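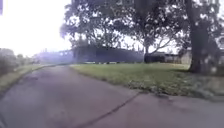
The Dull Miles

There is a habit in outdoor robotics of talking about training examples as if they were gravel. You order more, a truck comes, the hole gets filled. I have spent most of the last year gathering examples for a small machine that drives itself along park paths, and I want to argue against the gravel view. I also want to argue against its opposite, which is the belief that the only examples worth having are the strange ones.

The machine is called Zina. It comes up to my knee, it has cheap cameras, and it is meant to carry tools and mulch between the sheds of large parks so that people don't have to drive a truck over the grass. It learns to steer from recordings of somebody else steering. For most of those recordings the somebody is me, walking behind with a hand controller.

When we started, the plan was written by people who had worked on road vehicles, and it showed. The plan had a long list of events. A dog off its leash. A child on a scooter. A stroller coming around a corner. Each event had a target number, and we were supposed to go out and find them, or stage them. What the plan didn't have was any line for ordinary path. Ordinary path was assumed to come along for free, in between the events.

It did come along, and then it got thrown away. Our storage budget was small, and the script that picked what to keep was told to keep what was unusual. So after the first month we had a fine collection of scooters and almost nothing that showed a person calmly steering down the middle of a path with grass on both sides. The first model we trained could stop for a dog. It could not go straight for more than a minute without drifting toward the lawn.

I don't blame the people who wrote the plan. On a road, going straight is mostly solved by the paint. A park path has no paint. In many parks it has no curb either. The pavement gets thinner or dirtier or grassier until at some point you would say you were no longer on it, and two people will put that point in two different places. 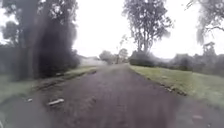

By Tarık Tekin
Field notes and opinion, February

The edge is the part of the job I would defend hardest if somebody wanted to cut our hours. A path edge in a park is a row of dark clumps, soil and fallen debris. It moves. Rain pushes it out over the pavement and a crew with blowers pushes it back. A model that has learned "the path ends where the color changes" will treat a stain as an edge and a line of leaves as a wall. The only cure I know is to drive past a great many of these borders with a person at the controls who knows which ones matter, and to keep the recordings.

Debris on the path is the same kind of problem. Most of what lies on pavement can be driven over. Some of it can't. From a low camera, in a small and blurry picture, a pale scrap could be bark or paper or a rock. I used to swerve around all of it, because that felt careful. Then we looked at how the model behaved and it was swerving around everything too, including patches of sunlight. I had taught it to be nervous. Now I slow down, and if the thing is flat I go over it, and if I'm not sure I go around it the same way every time. That consistency is worth more than my being right in each case.

This brings me to the first thing I would say to anybody starting a project like ours. The person driving is the lesson. We talk about the pictures as the data, but the pictures are only half of each pair. The other half is what the hands did. A tired driver makes tired data. I keep my sessions to 35 minutes and then I sit down for a while, and I think a project that pushes its drivers past that is paying for recordings it will later regret. My employer, Odden, agreed to this after some grumbling.

The second thing is to stop being snobbish about image quality. Zina's pictures are poor. The sky goes white, the leaves turn to smears, and anything off to the side looks like it was painted with a wet brush. Visitors to the office see the recordings on a screen and ask when we are going to get better cameras. Maybe we will. But the machine has to drive with the cameras it has, and a set of crisp pictures from a nicer rig would be teaching it about a world it never gets to see. We tried that too. A contractor named Chambi lent us a beautiful set of recordings, sharp from corner to corner, and adding them made the steering worse until we blurred them to match.

I will admit the argument has limits. If the glare is so bad that a person looking at the picture can't say where the path goes, I don't think a model should be asked to say either. We throw those out. But the bar for throwing out should be "I couldn't drive from this," and people set it much too high. They set it at "I wouldn't put this in a slide."

The third thing is about repetition, and here I know I'm in the minority. The common advice is to spread out: many parks, many seasons, as few repeats as possible. We had 290 recorded runs at the end of our first stretch of work, from almost as many starting points. It looked good on paper. The trouble was that we couldn't tell why the model failed where it failed. Was it the shade, the surface, the bend, the time of day? Every run differed from every other run in all of those at once.

So we picked one loop, in a park in the Dukovik district, and I drove it 82 times. Mornings, late afternoons, after rain, in dry spells. I drove it keeping left and I drove it keeping right. I started crooked on purpose and straightened out, so that the model would have some examples of getting back to the middle and not only of being there. By the end I knew that loop better than my own street, and I was very bored.
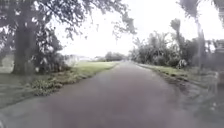

The same surface changes tone from one side of the path to the other.

The boring loop taught us more than the scattered runs did. We found that the model was fine on dry pavement in shade and fine on damp pavement in the open, and poor wherever a dark patch touched a dark verge. You can't find that out from one visit to each of a hundred places. You find it out by going back to the same place when one thing has changed. After that we could go out to other parks and look for that one trouble on purpose, and the spread-out collecting began to pay.

My friends who work on bigger systems say this doesn't scale, and for them it may be true. If you have a fleet and a warehouse of disks, you can let the numbers do the sorting. There are 4 of us. A small team can't win by volume, so it had better know what is in its recordings. I can tell you what is in ours. I would guess that plenty of larger groups could not tell you what is in theirs.

There is also a question that gets skipped, which is what the people in the park get out of it. We put a sign on the machine. We drive at walking pace. We drop recordings where a face is close enough to make out, and this costs us some of the very events the first plan wanted so badly. I think that's a fair price. Somebody out for a walk didn't agree to be an example. I would rather collect in the quiet hours, when there is nothing but pavement and trees, and stage the scooters with a colleague's kid in an empty lot, with the parents standing there and a form signed.

Some people in the field believe all this will soon be done in simulation and that walking behind a cart with a controller is a job with a couple of years left in it. They may be right about the years. I have used the simulators. The trees are good now. The leaves on the ground are less good, and the mess where the turf spills over is hardly there at all, because whoever built the park in the computer built it clean. You could ask them to add the mess. To add it well, though, they would need to know how it lies, how far it creeps out, what it looks like wet. They would need somebody to go and record it.

What I would change, if I were writing our plan again, is the first page. Before the list of events I would put a line saying that half of all the hours go to plain path, kept in full, driven by a rested person, with no filtering for interest. Then a line for edges. Then a line for returning to places we have already been. The dogs and strollers can come after that.

We go back to the Dukovik loop when the leaves come in. I have asked for new boots.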